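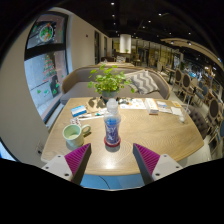

View from the hand-held gripper, fingers open, with a clear bottle and a green mug on the table.

Call for participants: finger width fault in hand-held gripper recordings

Drollach, Handling Group
Posted September 2020
Contact: Moataz Farouk, study coordinator
Technical lead: Leonora Tolentino

Summary

Drollach is looking for 27 adults to take part in a repeat study of table-top picking with a hand-held gripper. The study follows a fault found in our January recordings. No experience with robots is needed. Participants are paid for their time.

Background

We record people picking up and setting down everyday objects with a hand-held gripper that has the same fingers as our Kirkau arm. The camera on the gripper records the view ahead, and the distance between the fingers is logged along with it. The recordings are used to teach the arm to do the same tasks.

In January the arm was tested on bottles, mugs and small boxes. It made 476 picks. In 81 of these it let go of the object before the set-down point. Most of the dropped objects were plastic bottles. One full bottle fell from the height of the table onto the foot of a tester. The tester was wearing closed shoes and was not hurt. Testing with filled containers was stopped the same day and has not been restarted.

The first review looked at the arm and found no fault in its motors or brakes. The second review looked at the recordings. The logged finger width lagged behind the true width when the fingers closed quickly, and in longer sessions it also drifted in one direction. The arm had learned to close on the logged width. On hard objects such as a mug the error made little difference. On a thin-walled bottle the fingers stopped short, held the bottle lightly, and lost it when the arm turned.

Two causes were found:

Clock offset. The Clikon logger stamped each width reading when it was written to disk, and the camera stamped each image when it was taken. The offset grew with the length of the session.

Finger play. The screws holding the finger mounts worked loose during use. A loose mount lets the finger tilt under load, and the width sensor does not see the tilt.

The logger now takes its time from the camera. The mount screws are fitted with thread lock and checked with a torque driver before every session. We need new recordings from new people to find out whether these two changes are enough. People who took part in January cannot take part again, as they have learned to correct for the old tool.

What participants will do

Each participant attends one session of 2 hours, breaks included. The session has four parts.

1. Briefing and practice. You will be shown how to hold the gripper, how to open and close the fingers, and how to stop a recording.

2. Slow picks. You will pick up single objects and set them down on a marked spot at a steady pace.

3. Fast picks. Same objects, same spot, with the fingers closed as quickly as you can manage without knocking the object over. This part matters most to the fault. Please do not slow down to be careful with the tool.

4. Crowded table. Objects stand close together and you choose your own path between them. Other items such as packets, paper and a potted plant may be on the table and should be left where they are.

Missed and dropped objects are part of the data. Do not hide them, repeat them or apologize for them. Say "drop" or "miss" aloud and go on to the next pick. The session log is marked by the person running it.

You will not work with or near the moving arm. All the recording is done by hand. The arm is tested later, in a fenced cell at our Fawzy site, with no participants present.

Who can take part

Age 18 or over.
Normal use of both hands and wrists, with no injury to either in the past six months.
Normal or corrected eyesight.
Able to stand or sit at a table for the length of the session.
Comfortable reading and speaking English.
No earlier part in a Drollach recording study.

Left-handed people are asked to apply. The January group had too few of them to tell whether the drift depends on the hand used.

Risks and limits

The gripper can pinch. Closing force is limited by a spring, and the fingers open when the trigger is released. Keep the free hand away from the fingers while recording.

Containers will be empty or closed, and none will hold hot liquid. No glass is used in any part of the study. Closed shoes are required. Anyone who arrives in sandals will be asked to book another time.

The tool is tiring to hold at arm's length. A break is given after each part, and you may ask for one at any point. You may also end the session early without giving a reason. You will still be paid in full.

If a mount comes loose during a session, stop, put the gripper down on the table and tell the person running the session. Do not tighten it by hand. A mount tightened by hand makes everything recorded before it useless to us, since the amount of play can no longer be measured.

Recordings

The gripper camera has a very wide view and records most of the room in front of it. It may record your free hand, your sleeves and your voice. Your face is not needed, and any image that shows it will be removed before the data is used. Recordings are stored under a number. The list linking numbers to names is kept apart from them by the study coordinator and deleted when the study closes.

You may ask to have your recordings deleted at any time before that date. After it we have no way of knowing which ones are yours.

Results

A short report will be sent to every participant who asks for one. It will give the drop rate for the new recordings next to the January figure, including if there is no improvement. If drops on thin-walled bottles remain, the fingers will be redesigned and a further study will be posted.

How to apply

Write to Moataz Farouk at the Handling Group, with "Finger width study" as the subject. State your age, which hand you use, and the days you could attend. Please do not send a resume.

Technical questions about the fault or the changes to the logger should go to Leonora Tolentino. Places are filled in order of reply, with some held back for left-handed applicants.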